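Robot Lab 2, handout 3: when two arms pull on one thing
Notes by Oona Juntunen, 5 July 2023

Read before the lab, short quiz on the stop rules after.

The fault. Chege cell, two-arm cloth handling, run 73. Lift went fine. During the stretch the left arm got a new target and the right arm kept its old one. Gap between grippers kept growing. Cloth took the load until the right gripper lost its hold, left arm swung back and hit its own stop. No one hurt, door was shut. One torn seam, one bent finger.

Why didn't it stop? Each arm checks its own joint load. Neither one went over its limit. Nothing was checking the distance between the two grippers. So both arms "healthy" in the log right up to the slip. Peak pull 112 N, log limit was set higher then that for the stiff parts we ran in June and never put back.
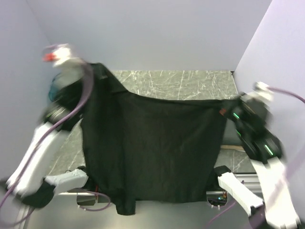

Fig. 1. Black garment held between the two arms, upper edge taut. Cables on both sides move with the arms.

Look at the upper edge when you do your own runs. Thin creases running sideways just under it = already under tension. Go no wider. Sag in the middle is OK, we want some.

Second problem, smaller. Cable slack. A cable that crosses in front of the cloth can catch it on the way down. Check the whole path by hand at low speed first, both arms, not only the one you changed.

Fixes now in the cell (Tirta Wijaya did the code, Saodah Tarigan the wiring):
- max gripper distance, set per garment
- if one arm drops a message both arms hold
- load limit goes back to default on every restart

Still open: what should happen after the hold? Opening both grippers drops the cloth on the cables. Opening one gives you the swing again, if there's tension left. Bring a one page anwser, with a sketch.

Lab rule: 3 bad runs in a row, stop and call Saodah. Don't reset and retry.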